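Folding Table Questions — Frequently Asked
Stavier Clothing Exchange, last updated January 11, 2019

Many people write to us before they come for the first time to sort and fold. We collected the questions which come most often. If yours is missing, please write to Comfort Sowah at the desk.

Do I need a special table for folding at home?

No. Any table with a smooth top is good, if it is wide enough for one pair of trousers laid flat. A cloth on the table is not necessary and we do not recommend it, for the cloth moves together with the garment and you must begin again. Wood grain does not disturb the fabric. Only check that the top has no splinters and no sticky places.

Should the table stand against the wall?

We prefer it so. The garments cannot fall down on the far side, and you always have one straight line to compare your folds with. The disadvantage is that the wall gets marks with time, and a white wall shows them soon.
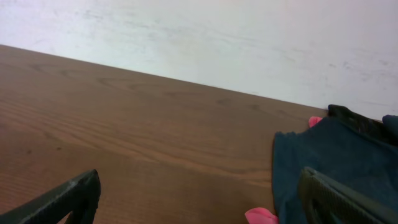

Garcia wrote to us that the marks come off with a damp sponge and a little dish soap, but you should try first in a low corner, as cheap paint comes off too. We tried it at our Conberg room and agree with this advice.

How do I clean the table top before I start?

Wipe it with a soft cloth, slightly damp, and then with a dry one. Please wait 5 minutes before you put clothes on it. Do not use furniture polish. It leaves a film, and on light cotton you will find it later.

How do you fold dark shorts and trousers?

Close the button and the zipper first. Lay the garment flat with the front up, smooth it from the waist to the hem, and put one leg on the other. The pointed part of the seat must be turned in, otherwise the stack will never be straight. Then fold from the hem to the waist, once for shorts and twice for trousers. Hold it at both sides when you make the last correction — it keeps the shape better than pressing from above.

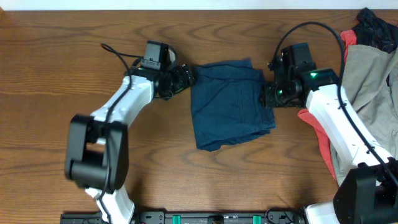 Navy garment folded to a rectangle, lower left corner flaring outward.

Must the edges be perfect?

No. A small corner which looks out is not a reason to start again. We ask only that the stack is stable and that the size label can be found without opening everything.

How many pieces do you receive?

In July we received 1,559 pieces, and our shelves can hold around 3,000. Winter coats are not in this number. They go directly to Cullard.

What is the biggest size of a stack?

For the shelves we use a height of 39 centimeters. Higher stacks lean to one side, especially with denim at the bottom and thin fabric on top.

Can I bring clothes which are not ironed?

Yes, you can. Creases are no problem. The clothes must be washed and completely dry, and the pockets must be empty. Please look also in the small coin pocket.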